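Gripper trials: a long August, and less to show for it than the brochure said

Readers of the last issue will remember that the Westthorpe assembly bench was promised a "drop-in" answer to small-part handling. The words were Zultitz's, and they came with a two-page sheet, a price of 2000 per arm set and a figure of 79 percent fewer dropped parts compared with "conventional fingers." The sheet never said whose conventional fingers, or what parts. We asked twice. The second reply was the same sheet with a newer logo.

So we ran our own trial. The task was the one we always go back to, the planetary gear set: small spur gears, a round white plate with a hole through the middle, dark cloth on the table. A person who has done it before gets through it while talking about lunch. It is a good test for an arm for exactly that reason. The gears are short, the teeth catch the light, and if the gear is a degree or two off the vertical the pads close on the points of the teeth and squeeze it away like a melon seed.

Three finger sets were tried. The first was our own tapered pair with the long slot down each finger, grit pad on the inside face. The second was the Zultitz pair. The third came from Abugri, who make them softer and charge less, and who at least put a phone number on the box. Rizwan Kumarasinghe ran the bench and kept the log. Mizanur Gunawardena did the controller side, and wants it recorded that he was against testing fingers and controllers in the same month.

He was right about that. We changed from the old controller to the Fekevetti build partway through the Abugri runs, and for a while could not say which change had done what. The runs from that stretch have been thrown out. What is left is 269 attempts, a single attempt being one gear picked up off the cloth and set down on the plate. Of those, 206 were good by Rizwan's rule, under which the gear has to stay where it was put after the fingers open. Zultitz counts a pick as good once the part has left the table, and I suspect much of the famous 79 lives in the gap between those two rules.

As to which fingers won, I would not bet my own money on any of the three. The Zultitz pair was ahead on upright gears and behind on gears lying flat. Our own pair was the reverse. The Abugri pair sat between them until the pads started picking up lint, and then it was last. The spread between sets was smaller than the spread between one morning and the next with the same set, and until somebody explains the mornings I don't think the order means much. Rizwan thinks the cloth is part of it. It was smoothed down before some sessions and left alone before others, and the log does not always say which.

The cameras deserve a harder word. We have one view looking down from the head position and one at the wrist, and the plan was to show that the wrist view alone would do. It is cheaper and there is less to calibrate. On paper the wrist view sees everything that matters, namely the gear and the two fingertips. In use it lost the gear at the very end of the approach more often than we liked, and the bright face of the gear washes out under the overhead light so that the edge finder gives you a nice crisp circle with the teeth missing. The head view keeps its opinion of where the plate is, but once the arm has come over the top it is looking at motor housing and cable. Neither one is enough alone. I said so in the spring and was told the new software would fill in the gap. It has not so far.

On cables: every arm vendor photographs its product bare. Ours has power, data and camera leads running down the outside, and we lost the better part of a day to a loop that snagged at one particular wrist angle. The Fekevetti controller reported this as a "contact event" and helpfully squeezed harder. There is a setting for that now. It is off by default, and Mizanur has written to them about the default.

The Fekevetti build does have one thing going for it, which I will say plainly so as not to be accused of running everything down. The slow close is really slow. With the old controller the last bit of finger travel came in a jump, and a gear standing on its end would often tip before both pads were on it. With the new one you can creep in and stop. It adds time to every pick, and the people who want cycle time will complain, but I would take a slow pick over a fast search under the bench.

Where that leaves us:

We are not buying the Zultitz set this year. The loan pair goes back when the remaining runs are finished.

The old controller stays on the shelf as a spare and should not be stripped for parts.

The cloth gets smoothed before every session and the log gets a column for it.

The gear test will be repeated with all three finger sets on one controller, in mixed order, so that a bad morning falls on everybody alike. Rizwan is drawing up the order.

If you have a part you think would make a better test than a spur gear, bring one along – a real one from a real job, please, and bring more than one of it. We have had enough 3D-printed cubes. Comments on the numbers can go to Rizwan, and complaints about the tone can come to me. The full log is in the bench folder under November 19, 2019, with the discarded runs kept in a separate sheet for anyone who wants to argue that they should have stayed in.
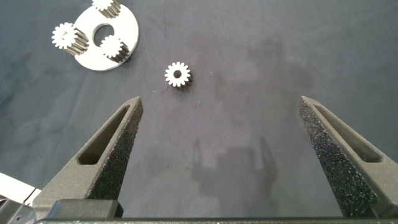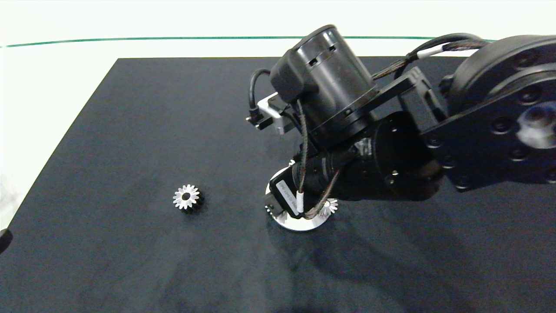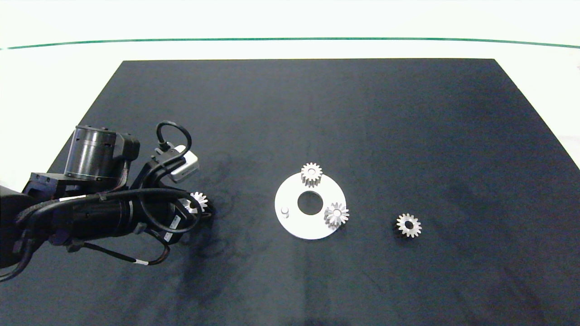

The gear test at Westthorpe, one view from the wrist and two from the head position.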